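4.2 Budgeting for end-effector capacity

The packing task was costed separately from the arms, as grippers wear out sooner and are ordered in pairs. Each station needs two. The plan for Gavville covers 11 stations, giving 22 units in service, and a further six are held as spares. Pads are treated as consumables and bought in lots of 45 from Goteck. We assumed a pad life of 221 working hours, taken from the April trial.

Unit price had less effect on the total than lead time. A late delivery idles a station at the full daily rate, so the Geltilska schedule places the spares order with the first purchase. Under this schedule the cost per station is 1,114 euros a year, excluding labour.

Item mix also affects the choice of finger. Rolls, coiled cable and soft packs may share one table, and a single finger profile has to serve all of them (Figure 3). 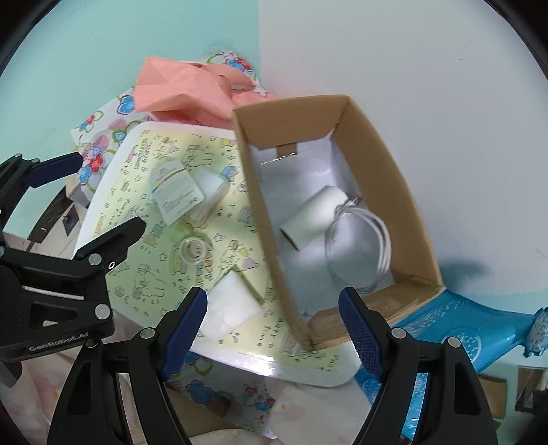
Miklós Kelemen
Equipment Planning Lead, Kiss

Figure 3. Two grippers at a packing table, with a white roll and a coiled cable in an open cardboard box. The fingers carry dark-blue ridged pads.

Wider jaws were priced but left out of the first-year budget.

Contact: Equipment Planning, Kiss | © Kiss | Back to top
45 shares | 11 comments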